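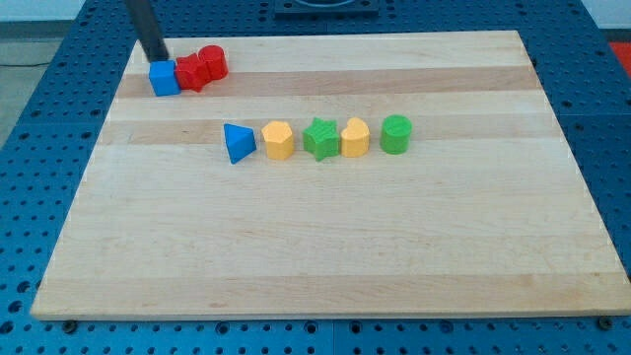 Ridosham Tidy Arm, Bench Package
Item 3196
Availability: built to order, ships in 4 weeks

Overview

The Tidy Arm is a small tabletop arm for pushing, nudging and lining up light objects on a flat surface. It is sold by Ridosham to training rooms, light assembly shops and people who want to find out how much of a sorting or clearing-up job a machine can take over today.

It does a narrow range of work. Customers ask us whether it will put away toys, clear a kitchen counter or set out parts for the next shift. The answers below come from our own bench and from two trial sites, Tarance (a parts kitting shop) and Olaniyan (a day nursery supplier).

What it does well

Pushing single items to a marked spot. Flat-bottomed blocks, small boxes and capped jars are all fine, as long as they slide.

Making rows and groups. Give it a layout and it will work through the pieces one at a time. Mixed shapes such as stars, hearts and hexagons are handled in the same run as plain cubes and cylinders. Round pieces take longer because they drift when pushed off center.

Working on wood. A smooth board gives the most even sliding. Tarance runs it on bare steel with a rubber edge strip and reports more overshoot.

What it does not do

It does not lift. The standard tip is a plain rod, and anything that has to go into a bin, drawer or shelf needs the Navia gripper (sold separately) or a person.

It does not manage soft things. Cloth, bags and loose paper bunch up in front of the tip. We do not recommend it for laundry.

It does not separate a tight pile reliably. Where several pieces are touching, it may move a neighbor along with the one it wants. It usually corrects this on a later pass, but a person is faster.

It is not a kitchen machine. The arm is not sealed against water and must not be used near food.

Is it ready for daily chores?

For one repeated job on one surface, yes, with someone in the room. Tarance uses it to square up parts trays between shifts and has kept it on that job since April. For general tidying at home, no. Olaniyan tried it on a play table and found that setting out the pieces so the arm could reach them took nearly as long as putting them away by hand. They now use it for laying out display sets only.

Specifications

Reach: 700 mm from the base
Standard tip: black rod, round section, replaceable
Mounting: bolts to a perforated table or to the supplied base plate
Surface: flat and level, matte finish preferred
Lighting: normal room lighting; avoid direct sun on the work area
Setup time: some 2 hours for a first installation

In the box

Arm and control unit
Standard tip and one spare
Base plate with bolts
Power and data cables
Printed setup guide

The table, board and blocks are not included. Practice blocks can be added to an order.

Before you order

Measure the surface you plan to use and check that the arm can be fixed down — it will walk if it is only resting on rubber feet. Send us a short list of the objects you want moved, with sizes and weights, and we will tell you which ones are likely to work. Samples can be mailed to us for a bench test at no charge. Return postage is paid by the customer.

Page updated 18/10/2024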